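3.2. Lo que la gente hace con la ropa limpia

Confieso que empecé esta parte del estudio pensando en lavadoras y acabé hablando de mesas.
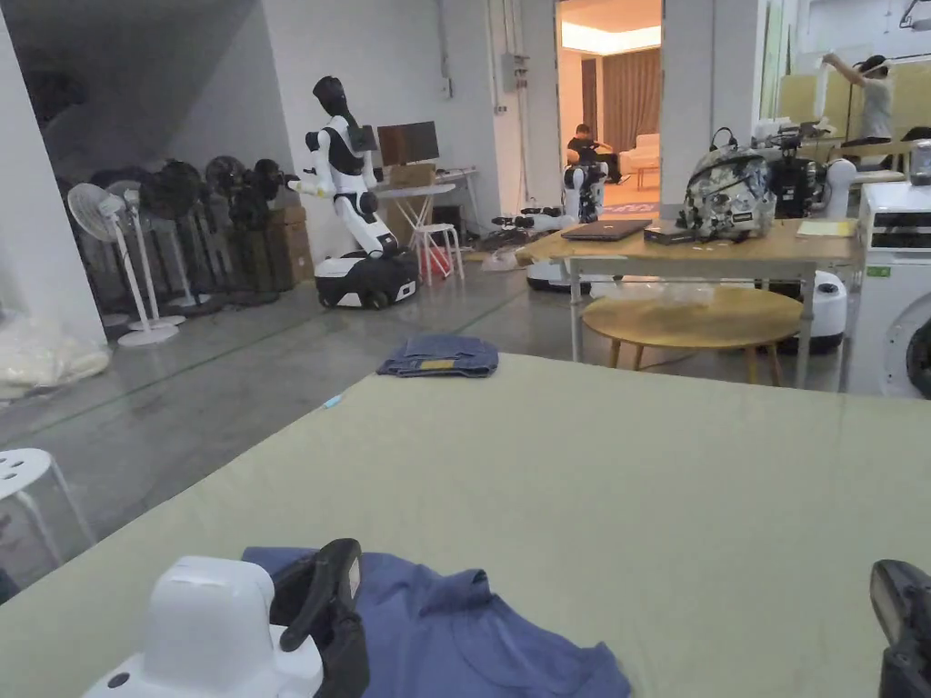 Figura 2. Camiseta azul arrugada y vaqueros doblados sobre una mesa de color verde claro.

De los 702 cuestionarios que repartimos en junio con Folluvby me quedé con los de hogares de alquiler (¡más de 60!), y ahí casi todos me contaban lo mismo: la colada se recoge enseguida, pero doblarla ya es otra historia. Los vaqueros van primero, las camisetas se quedan para la noche. En el barrio de Thambiah hice además 25 entrevistas, seis de ellas en cocinas, y me encantó lo mucho que se discute por una simple manga. El reparto por edades lo dejo para el apartado 3.3.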